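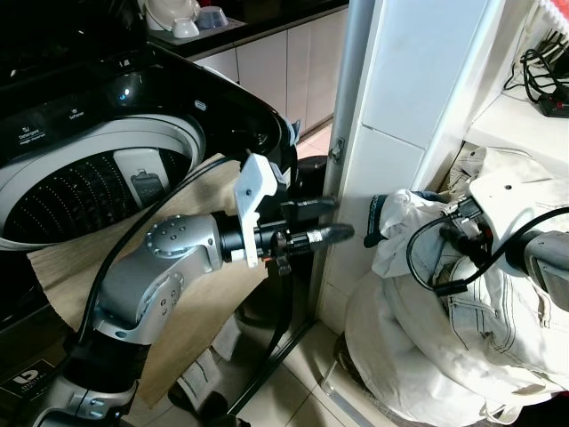

Top-loading washing machine, black finish, with the lid area open.

**Equipment review: top-loading washing machine, shared utility room, Paquette House**
Prepared for the Burkent Residential Services equipment file, May 23, 2020

## Purpose

Burkent operates furnished apartments in which laundry is done in a shared room next to the kitchen. The machine under review was installed at Paquette House in January and has been in regular service for residents. This review considers whether the same type should be ordered for the Prinotine building, where the existing front-loading units are due for replacement.

## Loading and access

The top opening is the principal advantage. Residents can add a forgotten item without kneeling, and a basket may be set down beside the machine while it is being filled. The drum is perforated stainless steel with a white rim around the opening, and the inside can be checked at a glance for socks and small items left behind.

Shorter residents reported some difficulty in reaching the bottom of the drum. A folding step has been supplied and has met the need. Bedding larger than a double sheet should still be sent to the outside laundry.

## Labels and dispensers

Two small white labels on the top surface read "Detergent" and "Softener". They are plain and brief, and complaints about softener being poured into the wrong place have stopped at Paquette House. The print is small, however, and we recommend that a larger notice be posted on the wall for residents with limited sight.

## Finish

The glossy black body is attractive when clean. It also shows powder, lint and fingerprints more readily than the white units used elsewhere, and the cleaning schedule was changed to include a daily wipe with a soft cloth. Abrasive pads must not be used. For a room with white wall tile, a lighter finish would require less attention.

## Noise and washing results

Wash results on everyday cotton clothing were good. Heavily soiled kitchen towels needed a soak first. The spin is audible in the adjoining kitchen – conversation is possible, but a telephone call is not comfortable. Mixed loads balanced well; a single heavy item, such as a bath mat, did not.

## Cost

The purchase price was $675, including delivery. The comparable front-loading model offered by our supplier, Flumatico, was quoted at $1,000. Installation was charged separately.

## Recommendation

The machine is approved for the Prinotine building, subject to the following:

- white finish, where available at the same price
- a folding step in each laundry room
- a large-print notice for detergent and softener
- no use between 10 p.m. and 7 a.m.

Orders should be placed through the Burkent purchasing office. The Paquette House unit will remain in service.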